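番茄酱的脾气

九月的番茄是一年里最便宜也最好吃的。菜市场收摊前,摊主把熟得发软的那一筐单独挪出来,皮上带着裂口,蒂边有一圈晒伤的黄斑,价钱低得让人不好意思还价。我每年都在这时候买上一大袋,拎回家,把厨房弄得像打过仗一样,然后得到几瓶颜色暗红、味道浓得吓人的番茄酱。今年我做了两批,第一批糊了锅底,第二批非常成功!成功到我决定认认真真写一写这个几乎家家冰箱里都有、却很少有人正眼看过的东西。

先说它的身世,因为实在太好玩了。英文里的ketchup,最早跟番茄一点关系都没有。比较流行的说法是,这个词来自闽南一带对鱼露类调味汁的叫法,"鲑汁"或者近似的音,跟着商船到了东南亚,又被欧洲的水手和商人带回去。英国人尝过之后念念不忘,可手边没有合适的小鱼,也没有那样的天气,就拿自己有的东西试:蘑菇、核桃、牡蛎、凤尾鱼。十八世纪的英国食谱里,蘑菇做的ketchup是一种稀薄、发黑、咸得厉害的汁水,滴几滴在炖肉里提鲜,用法更接近我们的酱油。

番茄登场要等到十九世纪的美国。早年的番茄版本也还是稀的,酸,带香料味,很容易坏。后来做的人发现,用熟透的番茄,把醋和糖都加上去,既能放得久,口感也变得厚实。于是一种咸汁水慢慢变成了一种甜酸的红酱,名字却没换。想想真妙,一个从闽南海边出发的词,绕地球一大圈,又跟着汉堡薯条回到了厦门的街上,见面已经互相不认识了。

我对番茄酱重新来劲,要怪一个叫丹妮丝·恩特威斯尔(Denise Entwistle)的人。她在克洛姆伍德(Clomwood)开一间小作坊,牌子叫Sugden,只做酱和腌菜。我去拜访那天她正在熬酱,围裙上全是红点子,看见我进门,头也不抬地递过来一把木勺,让我先搅着。我就这么搅了大半个上午,胳膊酸得第二天举不起来,可学到的东西比看书多得多。

她的第一条规矩是别急着放糖。番茄下锅之后先自己煮,水汽大把大把往外冒,味道是青的、生的,有点像掐断的番茄藤。要一直等到这股青气散掉,锅里开始有一点像烤过的甜味,糖和醋才能进去。糖放早了,锅底很快就会焦,表面看着却还稀汤寡水(我那糊掉的第一批就是这么来的,当时还以为是锅不好)。

第二条规矩是香料装在布包里。丁香、多香果、一小截桂皮、几粒芥末籽,扎紧了扔进去,煮到一半就捞出来。丁香尤其霸道,多待一会儿,整锅都会变成牙医诊所的味道。丹妮丝说她年轻时为了省事直接用丁香粉,结果那一年的酱全家只有她父亲肯吃,而且是配着很多啤酒吃的。

那天她一锅煮了900公斤番茄。当然不是我搅的那口锅,我搅的是试味用的小锅,大锅在隔壁屋里,有自己的搅拌桨,轰隆隆转着。一整季下来她装2,000瓶,卖完就没有了,明年请早。有人劝她扩大,她摆摆手,说再多就得买不认识的番茄了。这句话我特别喜欢,记在本子的第一页。

说到黏稠,这才是番茄酱最迷人的地方。每个人都有过那种经历:瓶子倒过来,不出;拍两下,还是不出;再拍,哗啦一下,盘子里的薯条全淹了。毛病不在手上,是这东西的本性如此。番茄酱在物理学里属于剪切变稀的流体,静静待着的时候像个固体,里面的果胶和细碎的果肉纤维互相勾着,谁也不让谁。外力一旦超过某个限度,这张网就松开了,它忽然变得很稀,想收都收不住。

米沃什·马祖雷克(Miłosz Mazurek)教了许多年食品流变学,讲起这件事两眼放光。他的办公室架子上摆着一排玻璃杯,里面是不同牌子的番茄酱、蛋黄酱、酸奶和一杯牙膏。他拿勺子在番茄酱上划一道沟,让我看着沟壁站在那里不塌,又把同一杯用力搅了几圈,再划,沟就慢慢合上了。"它需要一点时间冷静。"他这么解释。搅散的网会自己再搭起来,只是搭得没有原来那么结实。

所以吃之前先盖着盖子使劲摇一摇,是真的有用的。摇过以后马上倒,它已经松动了,出来得又匀又听话。玻璃瓶的话,别拍瓶底,斜着拿,在瓶颈那里轻轻敲,让靠近瓶口的那一段先流起来,后面的自然跟上。我回家以后在饭桌上表演过2次,2次都成功,家里的小朋友给了我热烈的掌声!

挤压瓶出现以后,这门手艺眼看就要失传了。软瓶子,瓶口朝下站着,里面装一片带十字切口的小硅胶阀,一捏就开,一松就合。这么个小东西解决了拍瓶子的问题,也解决了瓶口结痂的问题。只是有一种声音它解决不了,就是快用完时那一声噗。马祖雷克说那是空气抢在酱前面出来了,停一停,让瓶子倒立一会儿再挤就好。我问他家里用哪种,他说玻璃的,他喜欢等。

另一个常常吵起来的话题是要不要放冰箱。我问过的人里,两派都坚决得很。番茄酱里的醋和糖本来就能抑制细菌,开封后在室温下摆一阵子,一般不至于马上坏,餐馆桌上的那些就是这么过日子的,不过人家用得快。家里用得慢,放冰箱能让颜色和味道保持得更久,包装上怎么写就怎么做最稳妥。自家熬的另当别论,糖和酸的比例没有那么准,一定要冷藏,而且尽快吃完。丹妮丝给送人的小瓶贴标签,上面只写两个字:快吃。

再说吃法。番茄酱在中国厨房里的日子其实过得相当体面。咕咾肉、松鼠鳜鱼、锅包肉的某些版本、茄汁大虾,离了它都不是那个颜色。关键的一步是炒。油温不要高,番茄酱下去用铲子慢慢推,推到油变成橙红色,生酸味退下去,香气一下子起来,这时再加水或者高汤。很多人做出来的茄汁菜吃着像蘸酱,差的就是这一小会儿。番茄膏更要炒,它没有加糖和醋,浓缩得厉害,不炒的话有一股铁锈味。

还有一种我小时候的吃法,说出来可能会被笑话:白米饭,一个煎得边缘焦脆的荷包蛋,番茄酱在蛋黄上画一个圈,滴几滴生抽。拌开以后,酸的甜的咸的油润的全在一起,我可以一口气吃两碗。前不久在一家叫Cuton的小馆子里看到菜单上有几乎一样的东西,名字取得很长,价钱也很长,我还是点了,也还是好吃。那家店的番茄酱是自己调的,加了一点烤过的红椒和烟熏辣椒粉,跟蛋特别合。

想在家里试的话,我把第二批的做法写在后面,分量可以照比例增减。

熟透的番茄,去蒂,切大块,连皮连籽一起下锅,不加水。洋葱切碎,蒜拍开,跟番茄一起煮软。用料理机打细,再过一遍筛。过筛很费劲,但是别省,籽里的苦味和皮的毛糙感都留在筛网上了。过完筛的番茄汁倒回宽口的锅里(越宽越好,水汽散得快),开小火敞着煮,隔一阵搅一下。

煮到体积剩下一半,香料包放进去,盐也可以放了。再过一会儿,加糖和苹果醋。糖先少放一点,尝过再补,每年的番茄甜度都不一样。从这里开始不要离开灶台,酱会像火山泥一样往外蹦,手背上挨一下可不轻,拿长柄的勺子,锅上斜扣个防溅网。

怎么算好了?舀一小勺放在凉盘子上,等它冷下来,拿指尖从中间划过去,两边不往中间流水就是好了。锅里看着会比你想要的稀一些,别怕,凉了会变稠。我第一年就是等它在锅里稠到满意才关火,第二天瓶子里的东西要用刀切。趁热装进消过毒的玻璃瓶,盖紧,放凉后送进冰箱。

放上两三天味道会变圆,醋的尖角没有了,丁香退到后面去,番茄走到前面来。我总是忍不住当晚就开一瓶,配刚出锅的薯角,烫得直哈气。 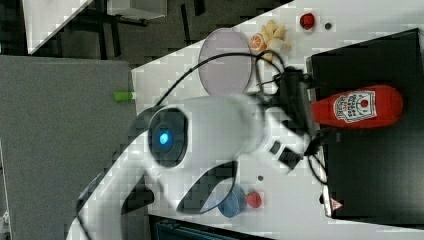

至于剩在筛网上的皮和籽,我摊在烤盘里用低温烘干,跟粗盐一起打碎,撒在黄瓜上、撒在煮玉米上,都好得很。丹妮丝听说以后让我给她寄一小罐,作为交换,她答应明年九月留一筐裂口的番茄给我。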